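Betreff: Re: [bleistifte] Werbestifte Grivenance, Prägung und Alter

Hallo zusammen,

ich komme erst jetzt zum Antworten, der Faden liegt ja schon eine Weile. Es geht um die sechskantigen Werbestifte aus der Fertigung Grivenance, also die mit Firmenaufdruck auf einer Fläche und Telefonnummer auf der gegenüberliegenden. Ich habe meinen Bestand noch einmal durchgesehen und kann zu zwei Punkten etwas beitragen, zum dritten leider nicht.
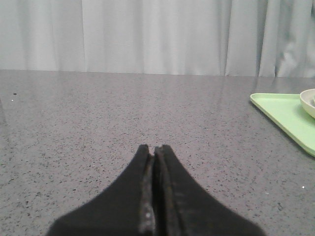 Walter Cuadros schrieb:
> Bei mir liegen zwei Sorten. Die eine hat die Folienprägung
> in Gold, sauber und tief, die andere einen flachen Druck, der sich
> mit dem Daumen fast abreiben lässt. Bisher bin ich davon ausgegangen,
> dass die geprägten älter sind und man später aus Kostengründen
> auf Druck umgestellt hat. Duván Urrego hat mir aber einen Stift
> gezeigt, bei dem es genau umgekehrt sein müsste: Druck und eine
> ganz kurze Telefonnummer, noch ohne Vorwahl.
> Kennt jemand einen Katalog, in dem beides nebeneinander
> angeboten wird? Und hat jemand die Zwinge unter der Lupe
> verglichen?

Zum Katalog: Ja, den gibt es. Ich habe eine Preisliste des Zwischenhändlers Echeverri, acht Seiten, geheftet, leider ohne Jahr. Darin stehen beide Ausführungen auf derselben Seite. Geprägt wurde erst ab 300 Stück, den Druck gab es schon für kleinere Mengen. Damit ist die Ausführung allein kein Altersmerkmal. Ein Friseur oder eine Fahrschule hat eben den Druck genommen, die Sparkasse die Prägung. Der Stift von Duván passt da ohne Weiteres hinein.

Ob die Preisliste für den ganzen Zeitraum gilt, weiß ich nicht. Es kann sein, dass die Mindestmenge früher höher lag. Auf der Rückseite hat jemand mit Kopierstift Rabatte notiert, die hören bei 60 Gros auf.

Zur Zwinge: Ich habe drei Formen gefunden.

Form A: Messing, zwei umlaufende Rillen, dazwischen eine gezahnte Zone. Der Radiergummi ist bei allen meinen Exemplaren hart und glasig.

Form B: Aluminium, blank, vier Rillen, keine Zahnung. Mit einem kleinen Einstich befestigt, der immer auf einer Kante sitzt und nie auf der Fläche.

Form C: Aluminium mit farbigem Streifen. Der Lack ist meist derselbe wie am Schaft, manchmal leicht daneben.

Form A kommt bei mir nur zusammen mit kurzen Telefonnummern vor. Form C nur mit Nummern samt Vorwahl. B läuft quer durch beides. Wer datieren will, sollte also zuerst auf die Zwinge schauen, dann auf die Nummer und erst danach auf die Schrift.
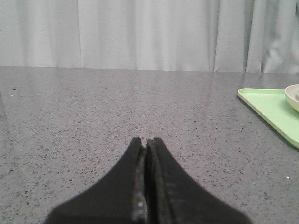
Bei der Schrift muss man vorsichtig sein. Die Klischees wurden für Stammkunden aufgehoben und bei Nachbestellungen wieder benutzt. Ich habe von einer Drogerie zwei Stifte mit demselben Bruch im unteren Bogen des g, einmal mit Zwinge A und einmal mit B. Dazwischen dürften etliche Jahre liegen.

Noch etwas zur Marke Drurine, die in dem Faden auch gefallen ist. Das ist nach allem, was ich habe, kein eigener Hersteller gewesen. Der Name steht auf Schachteln, nie auf einem Schaft, und die Stifte darin sind in Lack, Kern und Zwinge nicht von Grivenance zu unterscheiden. Wer ein Exemplar mit Drurine auf dem Holz besitzt, möge sich bitte melden, dann nehme ich das zurück.

Weil nach Belegen gefragt wurde, hänge ich die Abschrift aus dem Rundbrief an, den die Sammler in Drasside damals verschickt haben. Rechtschreibung habe ich angeglichen, sonst nichts geändert. Der Durchschlag ist an zwei Stellen schlecht lesbar, diese Stellen stehen in eckigen Klammern.
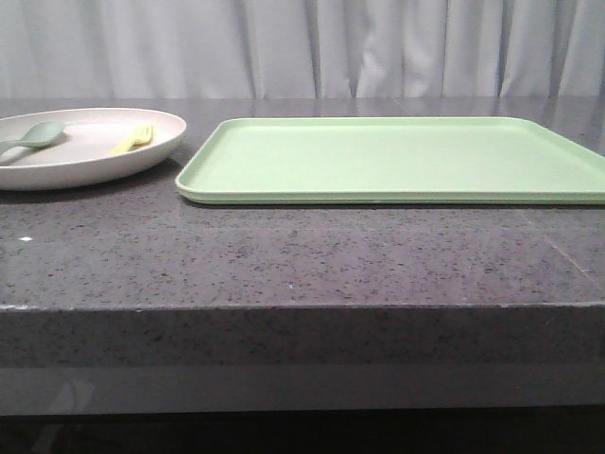

Drasside, im Mai

Liebe Sammlerfreunde, beim Räumen des alten Lagers sind Musterkarten zum Vorschein gekommen, auf jeder 20 Stifte in den lieferbaren Lackfarben. Die Karten tragen auf der Rückseite den Stempel [Grivenance] und eine Bestellnummer. Das dunkle Grün war demnach nur auf Sonderwunsch zu haben, ebenso das matte Schwarz. Die Karten können nach Absprache eingesehen, aber nicht ausgeliehen werden. Wer Doppelte zu tauschen hat, bringe sie bitte zum nächsten Treffen mit, und zwar [beschriftet].

Soweit die Abschrift. Das dunkle Grün taucht trotzdem recht häufig auf, auch bei kleinen Kunden. Entweder war der Sonderwunsch billig oder die Karten sind früher als der größte Teil dessen, was heute im Umlauf ist. 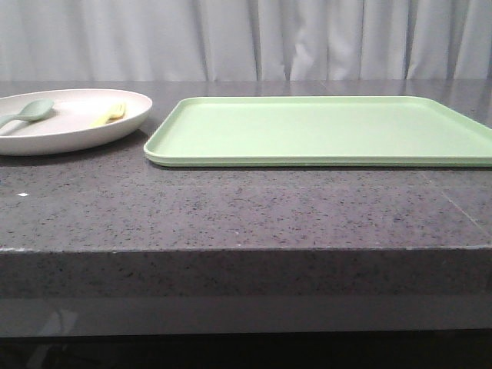
Zur Aufbewahrung, das kam ja ebenfalls als Frage: Gummibänder weglassen, die kleben am Lack fest und nehmen beim Abziehen die Folie mit. Ich lege die Stifte in flache Schubladen auf säurefreies Papier, Schaft neben Schaft, die Zwingen alle auf einer Seite. Die geprägten wische ich höchstens trocken ab. Mit Wasser habe ich mir einmal eine komplette Beschriftung verdorben, das war eine mit Druck.

Offen bleibt für mich der dritte Punkt, die Kerne. Walter hatte geschrieben, die älteren seien merklich härter. Ich habe zu wenige angespitzte Stücke und möchte für den Vergleich keine ungespitzten opfern. Falls Duván noch Stummel hat: Ich würde gern 30 Stück abnehmen, Zustand egal, Porto zahle ich. Die Zwinge sollte dran sein, sonst nützt es nichts.

Die Preisliste kann ich scannen. Bitte kurz privat schreiben, an die Liste gehen keine Anhänge in der Größe durch.

Gruß
Henrike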